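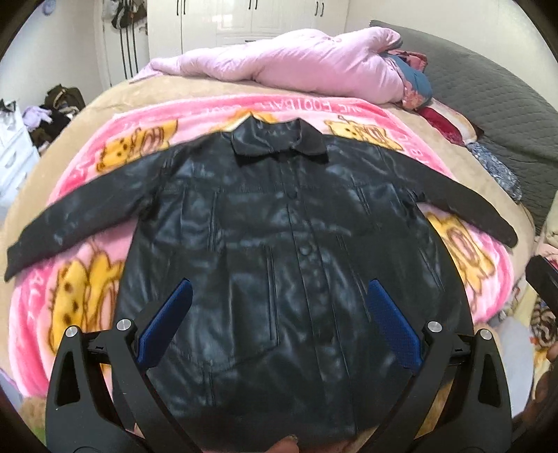 Clerkonent – Service Prévention et essais, cellule Automatisation domestique

Fiche de contrôle : pliage de vêtements sur lit
Date de visite : 20/03/2020
Contrôleur : Uriel Cisternas
Poste évalué : programme Rullano

1. Vêtement étalé à plat, face avant visible, manches étendues
Conforme.

2. Col rabattu, patte de boutonnage dans l'axe
Conforme.

3. Surface adaptée à la préhension
Réserve. L'aspect cuir noir renvoie la lumière en traînées claires et marque des plis. Le repérage des bords par caméra reste à valider sur ce type de matière.

4. Support stable et uni
Non conforme. Couverture polaire rose à motifs d'oursons, posée sur un surmatelas souple. Un support uni est demandé pour les essais en autonomie.

5. Dégagement autour de la zone de travail
Réserve. Couette roulée, oreiller et coussin à proximité immédiate. À écarter avant tout mouvement automatique.

6. État des patins de contact des doigts
À contrôler avant chaque série – remplacement au-delà de 29 séries.

7. Arrêt d'urgence accessible à l'opérateur
Sans objet en conduite manuelle. Obligatoire en mode autonome.

Commentaires
Le pliage d'une veste à manches longues demeure hors de portée du mode autonome. Lors des essais de janvier, deux pliages sur trois ont nécessité une reprise à la main. L'autorisation reste limitée à la conduite manuelle.

Suite à donner : Donnie Pringle, points 4 et 5.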